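Vellell Pralta Hand Gripper Set

The Pralta is a pair of hand-held grippers for teaching bench tasks to a robot. A worker does the job with a gripper in each hand, the motion is recorded, and the robot arm is trained from those recordings. No programming is needed at the bench.

It suits work with jars, bottles, lids and small fixtures, where the grip matters as much as the path.
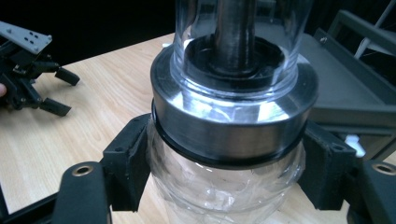 Most workers need a few shifts to get used to it. The fingers open and close with the hand, but you lose the feel of your own fingertips, so the first recordings tend to be slow. Plan for up to 15 practice runs per task before you keep any.

What changes for staff

At the Isex packing shop, Macarena Requena's team began using the set in December. The four people on her line still handle changeovers, odd sizes and final checks. The repeat handling goes to the arm, and the person who taught a task signs off on it. "I show it how I do it, and if it does it wrong I show it again," says Julián Arroyo, a line operator. He would like a lighter cable — so would we, and one is in testing.

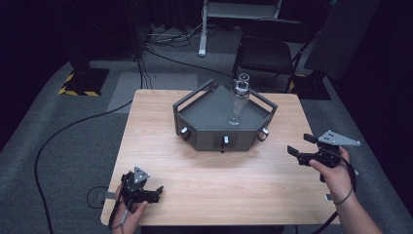
Two-handed use at a table, with bottle and fixture.

Setting up the bench

Use a flat, steady table at standing height. Clear the space between tasks and begin each recording with both grippers open. Route cables away from where people walk.
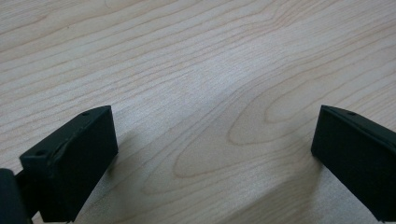
Wipe the finger pads at the end of each shift and check the screws weekly. Pads are a wear part and are sold in pairs.

Ordering

Gripper set, left and right: part 2110
Replacement finger pads, pair: part 254
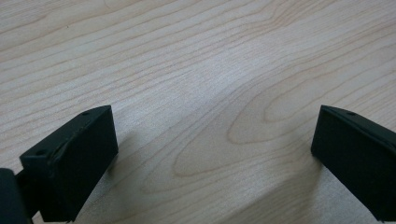 Each set comes with cables, a printed guide and one day of on-site training for operators and their supervisor. For a quote or a trial, contact Merike Urbonaitė in sales. Service and spare parts are handled by Eusebio Pacheco.

Page updated 15 Mar 2024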